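Looking after the leads on a hand-held gripper

Most faults we see on a hand-held gripper start in the cabling. These tips are for the Arosden bench set, but they suit most small grippers.

Switch off before you touch a plug. Clear the bench and wipe it down, so a dropped screw shows up.

Hold the gripper over the bench and let the leads hang. Each should fall in an easy curve. If one pulls tight when you bend the joint, give it more slack at the first clip.

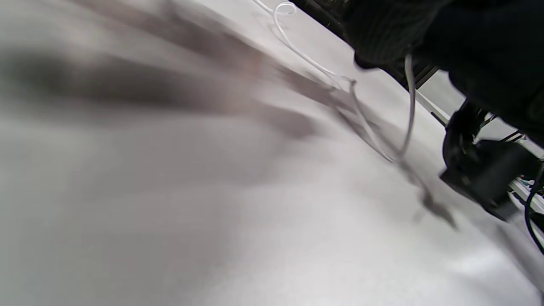
White leads hanging near the black gripper.

Fit new ties every 500 hours. Snug is enough; a tie pulled hard will mark the sleeve. Write the hours on a bit of tape inside the Travard case lid. Ours says 461, so the next set is already in the drawer.

Lay any spare USB lead out flat before you put it away. Run a finger along it and feel for kinks, then look into both connectors for fluff. A soft dry brush gets it out. Don't use a pin.

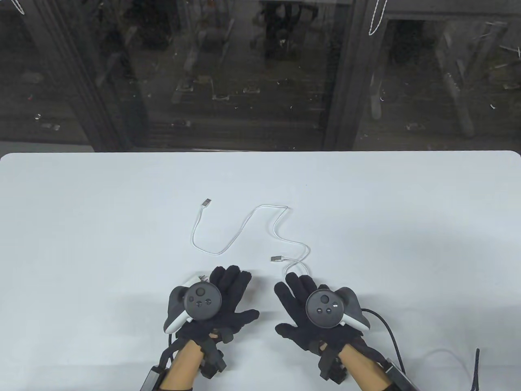

Thin white USB cable laid out on the table, both connectors showing.

Coil it loosely, no smaller than a saucer, and keep it out of the tool tray.

If the gripper still cuts out, swap the lead before opening the housing. The part number for the short one is 2225.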